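# 心跳还在,人已经不在环里

三月的一个下午,格鲁尔科姆(Grullcombe)展示厅里的机械臂在指令中断之后继续移动了约465毫秒。没有人受伤,夹爪也没有碰到任何东西。控制柜没有报警,主界面的状态灯保持绿色。如果不是负责记录的叶智芮(Ye-ji Yeo)按下暂停键之后发现末端位置与画面对不上,这次事件很可能会被当作一次普通的网络抖动。

出问题的系统叫Undard,是一套遥操作平台:操作员的手部动作经跟踪设备采集,转换为末端速度指令,通过无线链路发给控制器。控制周期为5毫秒。手册对断链的规定很明确:连续100毫秒收不到新指令,控制器执行受控停止,关节保持位置,等待人工复位。 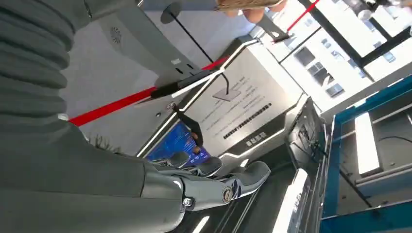 机械手的手指弯向设备上方,下面的蓝色屏幕亮着。

当天测试两类任务,一类是操作带屏幕的落地设备,一类是在桌边与坐着的人近距离交互。前者对定位精度要求较高,后者对停止距离要求较高,两者共用同一套断链保护参数。这一做法在项目文件中没有单独论证。

## 日志里的93帧

负责故障分析的是外聘工程师弗拉斯塔·克拉斯尼奇(Vlasta Krasniqi)。她从控制器导出了事件前后的全部指令记录,共2,886帧,按控制周期换算为14.43秒。

这段记录初看没有异常。时间戳连续,序号递增,校验全部通过,没有一次超时计数。克拉斯尼奇随后把时间戳和序号两列去掉,只比较六个速度分量,结果有93个连续的帧数值完全相同,精确到最后一位。

“人手不可能给出这样的数据,”她说,“即使操作员有意保持不动,跟踪噪声也会让末位不停地变。完全相同只有一种解释,就是同一帧被重复发送了。”

重复发送的源头在网关程序。网关位于操作端与控制器之间,由集成商沃利(Walley)在一次升级中加入,用途是平滑无线链路的延迟抖动。收到指令时,它更新缓存并立即转发;没有收到时,它取出缓存里的上一帧,写入新的时间戳和新的序号,再发给控制器。

对于位置指令,重复上一帧的后果是机械臂停在原处。对于速度指令,重复上一帧的后果是机械臂按原方向、原速度继续走。网关最初是为位置模式编写的,后来平台切换到速度模式,网关代码没有改动,接口文档也没有注明它只适用于前者。

## 看门狗看到了什么
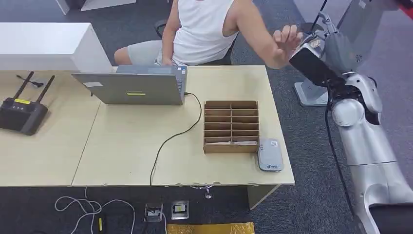 控制器的看门狗工作正常,这一点在复现试验中得到确认。把网关旁路之后拔掉操作端的网络连接,停止动作每次都在规定时限内触发。接回网关,再做同样的操作,看门狗始终不触发,因为在它看来,指令流从未中断。

看门狗检查的是两件事:帧是否按时到达,时间戳是否足够新。两者都由网关生成,与操作员一侧是否仍有数据没有关系。保护功能监测的是网关的健康状况,而设计文件中写的是监测操作员指令的有效性。

事件持续约半秒后结束,也不是保护起了作用。无线链路自行恢复,新的指令到达,覆盖了缓存。换言之,停止的时机由链路决定。若链路迟迟不恢复,机械臂会一直走到关节软限位,或者由碰撞检测停下。碰撞检测在此前的调试中被调低了灵敏度,目的是减少误触发。

斯塔夫罗斯·米洛舍维奇(Stavros Milošević)在沃利负责网关模块。他承认代码存在缺陷,但对责任划分有保留意见。按照他的说法,沃利收到的需求是“消除可感知的卡顿”,需求中没有区分控制模式;切换到速度模式时,也没有通知沃利重新评审。

格鲁尔科姆一方的项目负责人韦斯娜·尼科洛夫斯基(Vesna Nikolovski)对此没有否认。模式切换当时被登记为参数变更。按内部流程,参数变更只需一人签字,不触发安全评审;软件变更则需要两人签字并重做断链试验。切换模式只改动了配置文件中的一行,归入哪一类,流程里没有说明。

## 验收试验为何没有发现

升级之后其实做过断链试验。试验步骤是关闭网关所在的主机,然后测量停止时间。网关关闭,转发随之停止,看门狗按预期触发,结果记为合格。

试验覆盖了网关到控制器这一段,没有覆盖操作端到网关这一段。实际使用中,后者走无线,前者走有线,更可能中断的恰好是没有测过的一段。

独立评估机构季米特洛夫(Dimitrov)的尼古拉·亚内夫斯基(Nikola Janevski)审阅了试验记录。他认为问题出在试验用例的写法上:用例规定了拔哪一根线,没有规定要证明什么。增加中间节点之后,原来那根线仍然存在,用例照样能执行,也照样能通过。

他的报告建议按信号的来源编写用例。对每一个能使机械臂运动的信号,从产生它的设备开始,逐段中断,逐段测量停止时间和停止距离。报告还要求在速度指令不为零时进行试验。此前的断链试验都是在机械臂静止时做的,即便网关重复旧帧,重复的也是零速度,看不出差别。

## 修改内容

目前已经落实的改动有四项:

- 时间戳和序号改由操作端生成,网关只能透传,不得改写。
- 操作端的每一帧附带校验码,校验范围包含时间戳,由控制器验证。
- 网关在速度模式下不再重发缓存;缺帧时不发送任何内容。
- 控制模式的切换登记为软件变更,须重做全部断链试验。

碰撞检测的灵敏度尚未恢复原值。尼科洛夫斯基的解释是,恢复之后误触发明显增多,需要先处理腕部线缆带来的力矩偏差。在此之前,近距离交互任务的末端速度上限减半,并由专人手持急停按钮。

克拉斯尼奇另外提出在控制器中加入重复帧检测,即速度分量不为零且连续多帧完全相同时触发停止。米洛舍维奇反对把它列为安全功能,理由是脚本回放时也会产生恒定速度,届时现场人员多半会把检测关掉。双方同意先以告警形式运行,不参与停机逻辑,阈值待积累更多操作记录后再定。

修改后的网关已装入Undard测试机。按来源逐段中断的试验完成了操作端到网关一段,停止时间全部在时限以内;跟踪设备到操作端主机的一段仍在排期。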